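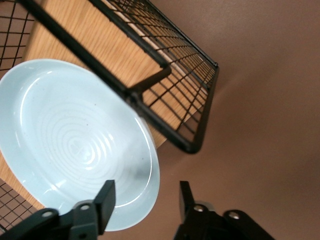 Durnside, 1/2/26

4.2 Letters between clergy and lay readers

The Karkari collection holds 343 letters sent to parish ministers by readers of their printed sermons. Gebretsadik sorted them by main subject; 124 deal with prayer at home, and most of the others with church teaching on land and work. Replies survive for only seven writers.

Figure 3. Pale blue plate on a wooden board, with two white robot arms.

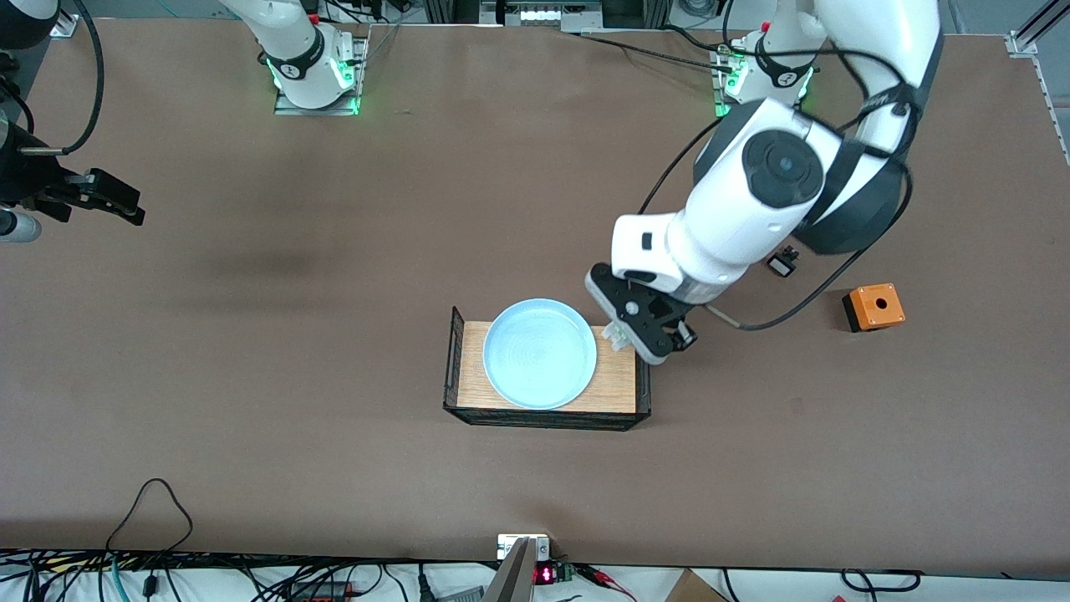 The replies are short and seldom quote scripture. Gebru reads this as caution on the ministers' part. We find the same pattern in the Bikcombe letters, where the subject was usually settled in person, and we therefore treat length as a weak measure of interest.

Last updated: October
Contact | © Lappalainen | Back to top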